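Staff News > Around the Office > August

Print this story | E-mail this story

The binders are moving without us

By now most of you on the second floor have met the robot, or at least have waited for it to get out of the way of the printer. It came to Isteck from Groltow in the spring to take over what the records group calls "the walk," meaning the trip from a desk to a cabinet and back with a binder under one arm. The Eltmont office had 453 binders at last inventory, and every one of them used to travel by human being.

The walk was never in anyone's job description. It was simply how you found out who was leaving, whose kid got into college and which vending machine was taking money again. Gerardo Farina, who has run records for 7 years, puts his own share at a couple of miles a day and says his knees have sent the robot a thank-you card. His conversation has suffered, though. He now spends mornings at a screen, approving requests and fixing the shelf list, which had 344 entries that didn't match the spine labels. (Some of those were his. He would like it known that some were not.)

The practical changes are these. Requests go in through the form, not by leaning over the partition. Cabinets on the robot's route stay unlocked during working hours. Anything personal has to come off the shelves, and that includes shoes, soup and the fondue set. Payroll and legal files are still fetched by hand, by Gerardo or Thomas Bassi, and that will not change this year.

Nobody in records has lost a job. Two people have had theirs rewritten, and training on the new shelf list starts next month for anyone who wants to learn it. The robot is slow with doors, and a person goes along with it for now - so the walk hasn't entirely gone away, it just has company.
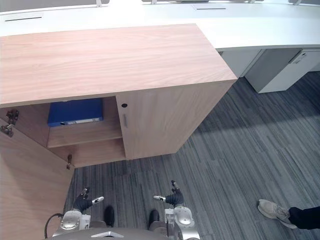
Thomas Bassi / Records and Facilities / 27 August 2025

A blue binder on its shelf, both grippers out in front of it, one cabinet door open and the other shut. If your own cabinet holds a good deal more than one binder, please thin it out before your row joins the route. Send questions to records, in writing. We have time to read now.

Comments (3)

M. in Purchasing: Who do I see about the fondue set?

deskbythewindow: I asked for the Şimşekoğlu contract and had it before lunch. I used to get it faster, but I also used to get twenty minutes of baseball with it.

Gerardo F.: The baseball is still available. Use the form.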